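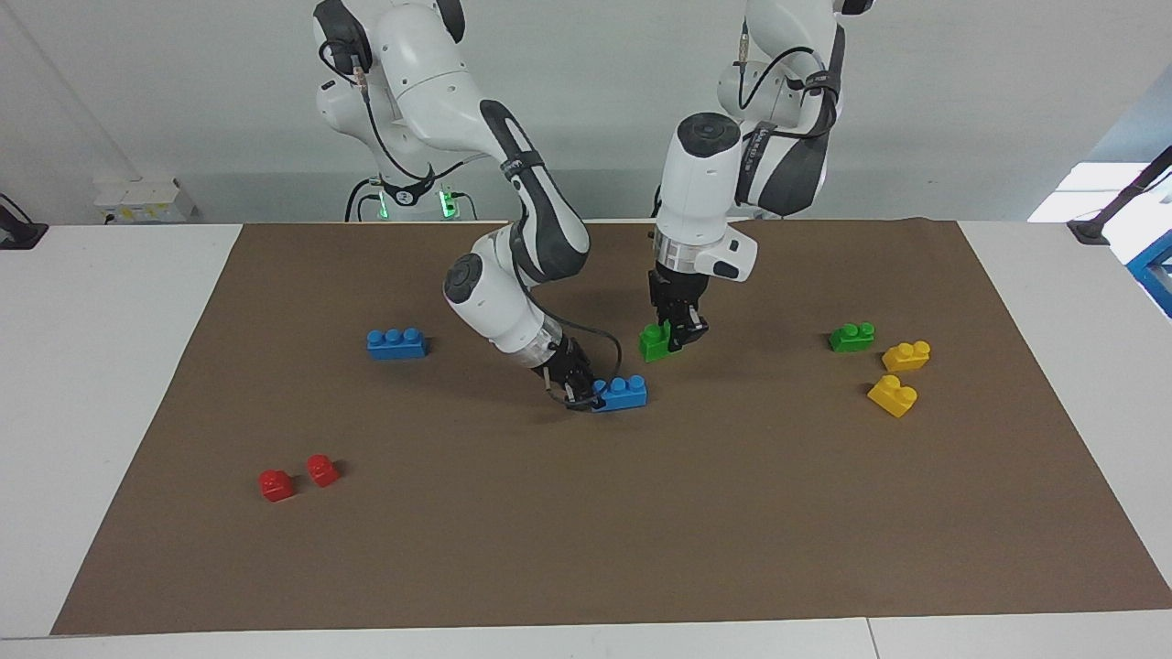
Botha

Do the two-finger-gripper rules make sense for a two-arm table?

We run two arms side by side over one table, sorting toy bricks by colour on a sheet of brown paper. Speeds are low. Our site safety person has handed me a checklist from Vusta that wants a fence, a light curtain and a signed risk assessment for every new task. For toy bricks! The sales page said "collaborative, no guarding needed", so which is it? I suspect the checklist was written for welding cells and nobody has read it since. I'm also told the arms must stop if a hand comes within 80 cm, and I can't find where that number comes from.

Posted in Benchtop and small cells, 140 views

Pandis

The sales page is wrong, or at least very generous. An arm isn't "collaborative" by itself. You assess the whole job: arm, gripper, the thing being held, and whoever leans over the table. Have a look at ISO 12100 for how to do the assessment and ISO 10218 for the robot side. Neither says "always put up a fence".

I'd be just as doubtful about the 80 cm. A stopping distance should come from how fast a person can reach in and how long your arms take to stop, with both carrying their usual load. If Vusta can't show you the sum, ask for it. Then measure your own stopping time – don't copy it from the brochure.

Two arms sharing a sheet is the part I'd worry about. A finger between one arm and the table is one hazard, and a finger between the two arms is another. Most checklists I've seen treat each arm on its own. Check too that one emergency stop halts both. On ours it didn't, and we only found out in December during a test.

You don't need a fresh assessment for each brick colour. Swap the gripper, raise the speed or move a base and you do.

Arka

we just put tape on the floor and it's fine. been going 2 years. the paperwork is mostly there so someone can invoice you for it

Pandis

Tape doesn't stop anything. It's a fair reminder for people who already know the rules, and I wouldn't count it as more than that.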